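Galang Bamboo Steamer Liners and Steaming Papers
Kitchen supplies from Tilness

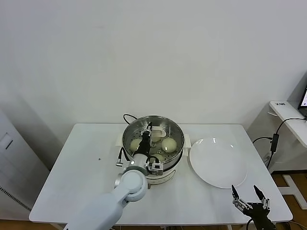
Galang papers are made for all kinds of steaming at home and in small kitchens. The paper is unbleached, it has no smell and it does not give any taste to the dough. We have sold it since our first catalogue and it remains the article which customers order again most often.

Every sheet is cut round and has small holes over the whole surface, so the steam can pass from below. Dough that is placed directly on metal or bamboo will often stick, and then the bottom tears when you lift it. With a paper under it the food comes away clean, and washing the basket takes less time.

Sizes

The papers come in 3 sizes: small, medium and large. Please measure the inside of your basket at the floor, not at the rim, as many baskets become narrower towards the bottom. If your basket is between two sizes, take the smaller one. A paper that stands up at the side will fold over the food and collect water.

Packing

Home pack: 30 sheets in a flat card sleeve.
Kitchen carton: 1,000 sheets, one size only, wrapped against damp.

Mixed cartons are not possible, we are sorry for this. The sheets are packed at the mill and we do not open the wrapping.

How to use

Lay one sheet in the dry basket with the smooth side up. For filled buns and other soft dough, leave space between the pieces because they grow during steaming. Put the lid on and steam as your recipe says. When the time is over, wait 2 minutes before you take the lid away – the dough is then less likely to fall.

For fish and vegetables you may use the same paper, but a very wet filling can make it weak. In this case we advise two sheets, turned a little so that the holes do not lie exactly over each other.

The paper is for one use. It is not suitable for the oven, the grill or the frying pan. Keep it away from open flame, also on gas cookers where the basket is wider than the pot.

Storing

Keep the pack closed and in a dry cupboard. If the sheets have become wavy from damp air, press them under a heavy book for one night. They can be used as normal after this.

Other articles in this range

Ostora cotton cloths, for those who prefer a washable liner. They must be boiled before first use. The large size is sold out and we expect it again in October.

Cistside dough scraper, stainless steel, with beech handle. The former model with plastic handle is no longer made, but we still have spare handles for it.

Ordering

Orders can be sent by post or by fax with the form at the back of the catalogue. Please write the size clearly beside the article name – "Galang medium", for example. Home packs are sent by letter post and cartons by carrier. Damaged cartons we exchange, if you keep the outer wrapping and write to us at Tilness.

Page last changed: Jul 27, 1999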